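Progress report: teaching by demonstration, Kettle cell
17 January 2023
By Rohani Sembiring

Work in this period covered the collection of remote-controlled demonstrations for the Kettle cell and the first training runs on the resulting data. The task remains as set out in the work plan: pick a molded cap from the work surface, turn it upright and place it in a fixture. The operator drives the arm with the Grukard hand controller and works mainly from the wrist camera view. A side monitor is available but most operators stop using it after the first session.

We now hold 235 demonstrations, of which 49 were rejected on review. The usual grounds were a late gripper close command, a dropped cap, or a long pause in the middle of the approach. Rejected episodes are kept in a separate folder with a reason code, as Zernik requested at the last review. Amirul Ngau did the first pass and Giuliana Rivadeneyra checked the borderline ones.

Each episode starts from an open gripper, and the operator is asked not to move for a short interval before the approach. This gives the policy a clear starting state and makes the logs easier to align. The wrist view at these moments can be very plain, with both fingers spread and nothing between them. 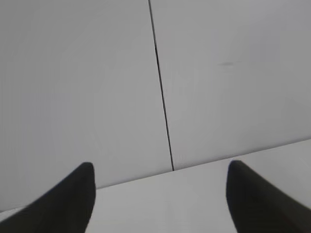

Clernus test room, January – The background is pale gray panels over a nearly white surface, and the main feature behind the fingers is the thin dark seam between two panels. Herman Hidayat raised the concern that a policy trained in such surroundings may rely on the seam as a position cue. We have not tested this yet. The plan is to mask the background in a subset of the training data and compare placement error with and without the mask.

Three operators took part. Each completed a practice block before any episode was recorded. Operator differences are still visible in the data – approach speed in particular – and we have not tried to normalize them.

The first policy was trained on accepted episodes only. It completed the full task in 65 percent of trials. Most failures came at the turning step, where the cap slipped or was released too early. Picking was reliable except near the far corner of the work area, where we have few demonstrations.

One issue affects the schedule. The controller link dropped during 7 sessions and the affected episodes had to be recorded again. Marlina Yusof has replaced the cable and is logging link quality, but the cause is not confirmed.

Next period: more demonstrations of the turning step, added coverage of the far corner, and the masking test. No change to the budget is requested.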